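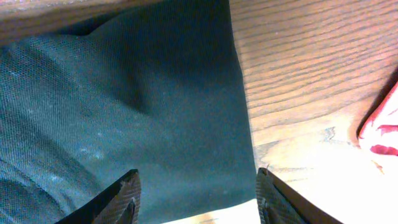

Stindwood Household History Group: Reference Pages

Dishcloth

A dishcloth is a piece of fabric used for washing dishes, wiping counters and, in most homes, a number of jobs it was never meant for. It is distinct from the dish towel, which is used for drying, though the distinction is observed mainly by the person who does the laundry.

Materials

Most dishcloths are cotton, either knitted or woven. Knitted cloths stretch, hold a good deal of water and lose their shape early. Woven ones last longer and are stiffer to start with. Microfiber cloths pick up grease well and also pick up everything else, including lint from any towel they are washed with. Linen is the traditional choice of people who iron.

Dark colors hide stains. Opinion is divided on whether this is an advantage.

Local production

The Munon mill at Zovaslow made dishcloths for 28 years, mostly for hotels and school kitchens. Its standard cloth, listed in the catalog as No. 636, was sold in bundles of five and came in gray or a green that the catalog called "sea." The mill made only two attempts at a patterned cloth. The second, a border of teapots, ran in the wash and took a good many white shirts with it.
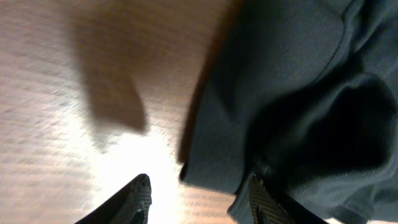

After the mill closed, the remaining stock went to Seixas, a hardware store in Stindwood, where it was sold from a bin by the door for years. Cloths from that bin still surface in local kitchens, usually under the sink and usually in the gray.

Care

Cotton dishcloths can be washed hot. Fabric softener leaves a coating that makes them less absorbent, a fact printed on many labels and read on few. A cloth should be hung up to dry between uses; left in a heap, it will develop a smell and then share it.

Later life

Few dishcloths are thrown away. The usual path runs from dishes to counters to floors, then to the garage, where the cloth becomes a rag and may outlive the car.

See also: Dish towel; Floor cloth; Tea cozy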